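# Gulham gets a look at Dallier's picking arm

The car park at Dallier's unit in Gulham was full by 10 in the morning, and 265 people had signed the sheet by the door before the tea urn was switched off. Most had come for the robot. The firm has spent much of the year telling the town that its sorting arm will change how small warehouses handle mixed goods, and the October open day was the first chance for the rest of us to stand near it.

Mhairi Haldane, who runs the project, gave a short talk before each showing. The task, she said, is to pick up things the arm has never been told about, one at a time, out of a heap, and put them down somewhere sensible. She was frank that this is hard. She was less frank about what it costs. Asked twice from the floor, she said pricing was "a conversation for next year".

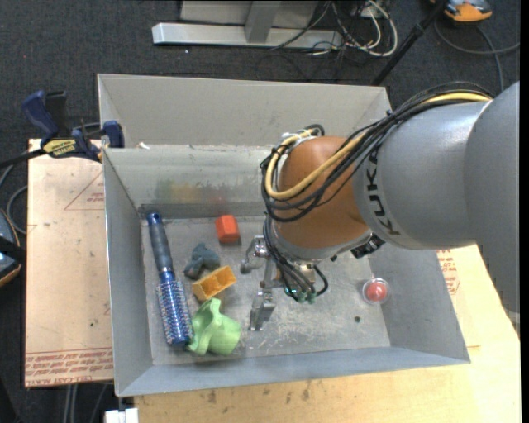 Dallier's claim is that the arm can be put to work on returned goods, the boxes of odds and ends that online shops get back and mostly hate dealing with. It is a fair target, and Gourlay, the parcel firm across the road, says it handles 3,000 such items in a busy week. A returns box does not look much like the test bin, though. A blue hairbrush and a handful of small objects, with plenty of bare metal floor between the main group and the clear container on the far side, is a kind sort of heap. Nothing is in a torn bag, and nothing is buried under a winter coat.

Finlay Moffat, a shift manager at Gourlay for many years, watched two showings with his arms folded. "I'd want to see it at four in the morning with a split bottle of shampoo in there," he said. His own pickers are expected to clear a box in 55 seconds. Dallier would not give a time for the arm, saying speed was "not the focus at this stage".

Haldane did agree that soft and tangled items are still a weak point, and said a harder set of tests is planned at the firm's second site in Illey. Visitors will not be invited to those - a pity, as they sound like the ones worth seeing. She promised that results would be shared, but would not say when or in what form.

Gourlay says it has made no decision on a trial.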